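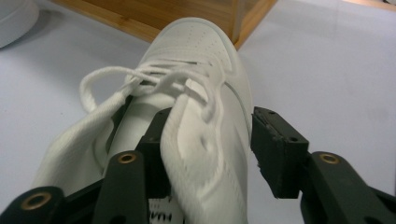

October 11, 2021

Shoe maintenance, continued. Started after breakfast with the white leather pair, laces left untied from last night. Threading is slack at the top and I want them out completely before any cleaner goes on, otherwise the strip under each crossing stays gray and the rest comes up bright, and then the whole front looks striped.

Order of work, same as in May: laces out, tongue pulled forward, dry brush, damp cloth, leather cleaner, second damp cloth, paper in the toe, dry overnight away from the radiator. In May I put the paper in first and had to replace it because it took up water from the tongue. Noted then, ignored until now.

The toe perforations are the slow part. Cleaner collects in the holes and dries to a white crust that is hard to tell from the leather until it is rubbed with something dark. A soft toothbrush, nearly dry, worked along the rows and not across them, clears most of it. I did the left shoe in 6 minutes and the right in rather more, having used too much cleaner on it.

The collar is fabric and needs different treatment. Leather cleaner leaves a ring on it. I used dish soap, one drop in a cup of warm water, dabbed on with a cloth and blotted. The tongue had a crease across it from being stepped on. I pressed it flat with my thumb and it came back. Pressed it again with a folded washcloth behind it and left it that way. Will check tomorrow. If the padding has taken a set there is not much to be done short of steaming, and I do not want steam near the glue.

Laces soaked in the sink for an hour, rinsed 3 times, rolled in a towel and hung over the shower rail. Flat cotton shrinks a little if it is dried hot. The last set went in the dryer and ended up too short for the top pair of eyelets. I have a spare set from Skenditura, still in the sleeve, but they are a slightly different white and I would rather keep the originals going.

Supplies: the Zito cleaner is below a quarter full. One more round for this pair and the brown ones, then reorder. The Ogundipe brush has shed bristles since the summer and should be kept for mud only. Wrote both on the list on the fridge.

Afternoon, hall closet. Removed everything from the floor and vacuumed. The lower rack had slipped off one of its brackets, so all the shoes at that end leaned against the wall and scuffed it. Reset the bracket with 2 longer screws. It holds now with boots on it. White shoes move to the upper shelf, toes out, with nothing stacked on top.

One pair to donate, black, soles worn through at the ball of the foot on the left only. On reflection that is not donation grade. Trash.

Walked to Mikbridge before dark for shoe trees. They had cedar in medium and large and I need something between. Bought medium. Bus back, the 382, late.

Laces still damp at ten. Turned them over on the rail. Paper in the toes changed once. Relacing tomorrow, bottom eyelets first, from the outside in, and tied loosely until the tongue has settled.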